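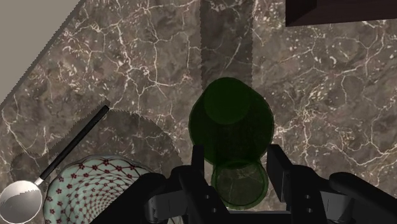 **Policy drops on glass objects after randomizing counter textures**

I'm training a grasp policy from wrist camera renders and reran the Calimlim ablation with 2,024 episodes. With plain counters, success on glass is fine. With veined marble it falls by 28 points. The green bottle is translucent, so the white veins show faintly through it, and I suspect the encoder loses the outline. The patterned ceramic bowl is unaffected. Is this texture or transparency?

– Colleen Simard

**Warkarico**

Separate the two. Keep the marble, make the bottle opaque, same seeds. If most of the drop goes away, it's transparency. Also check your shadows – the edges are saw-toothed, so the shadow map resolution is too low, and a policy can latch onto that. We saw roughly 7 points from shadows alone on the Zumwood set.

**Fumdale**

just use depth

**Warkarico**

Simulated depth on glass is usually perfect and real depth isn't. It will raise your sim number and tell you little about transfer. Run the opaque control first, with at least 2 seeds per condition.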